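Home | Projects | Workshop | Galleries | Archive | Contact

Gallery: Refinishing the Drotadness worktops

28 June 2019
By the Morkex workshop

Drotadness is a terraced house with a galley kitchen and a small utility room behind it. The owners asked for plain white surfaces throughout, matt, with no pattern and no visible joint within arm's reach of the sink. Existing boards were kept wherever the core was sound. The work took 15 working days, including two lost to a late delivery of hardener.

This gallery covers the surfaces only. Cupboard fronts and handles were done by Feyisa under a separate order and are shown on their own page.

Preparation

All the old boards were washed with sugar soap, rinsed twice and left overnight. Dents deeper than a fingernail were filled with two-part filler and cut back with a block. A random orbital sander was used on the open runs and a hand block within a palm's width of any wall. The change from one to the other is where most faults appear later, so each run was checked at that line with a lamp held low.

Primer went on in two coats. The first was thinned slightly and the second was not. A light grey primer was tried on an offcut and rejected, as it altered the final white enough to be noticed next to the window boards.

Top coat

The finish is a Brillard water-based two-part coating in matt white. It was rolled with a short-pile sleeve and laid off in one direction, along the length of the board. We applied 4 thin coats, with a grey pad between each. The maker's tin suggests fewer, but a matt white wears through first at the front edge, and the extra coat adds little to the labour once the room is sheeted up.

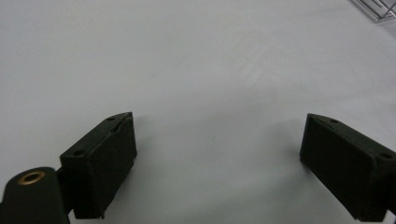
Matt white is harder to inspect than gloss. Gloss shows a defect as a break in the reflection. With matt, the eye picks up slow changes in tone, and many of these come from the lighting and have nothing to do with the coating. Our practice is to look at a surface from two directions, then again at a different time of day. If a faint mark stays in the same place each time, it is treated as a mark and padded out. If it moves, it is left alone.

Sizes

The main run in the galley is 1056 mm long between the cooker and the end panel. The utility room board is 900 mm. Both were measured at the front and at the back, and the end panel was scribed to suit, the wall being out of square. No attempt was made to correct the wall.

The gap at the back of each run was closed with a narrow bead of white sealant, tooled once and not touched again. Sealant was applied before the final pad and wipe, with the surface masked. Doing it afterwards tends to leave a shiny smear beside the bead that cannot be removed without dulling the area round it.

Curing and care

The coating can be touched after a few hours but does not reach full hardness for a week. During that week the owners were asked to keep kettles, toasters and washing-up bowls off it. Boards under a window were kept out of direct sun with a dust sheet pinned to the frame.

For cleaning, use a damp cloth and a small amount of washing-up liquid. Cream cleaners polish the matt finish and leave brighter patches which cannot be reversed. Tea and turmeric should be wiped up at once. Anything hot needs a stand.

A return visit is booked for December, when the heating has been on for some weeks and any movement at the joints will have shown itself. The sealant beads will be checked then and the front edges looked at for wear.

Previous gallery | Next gallery | Back to top

Comments (4)

tilehouse says:
Did you try a foam sleeve? I get fewer bits with foam but it dries off too quickly on anything longer than a door.

Morkex workshop says:
Yes, on the offcut. It left small bubbles that did not settle. Short pile was better.

greenlane44 says:
How does it compare with laminate for scratches? We have two small children and a bread knife that never goes on the board.

Morkex workshop says:
Laminate is harder. A coated board can be padded and recoated in place. For a bread knife I would fit laminate.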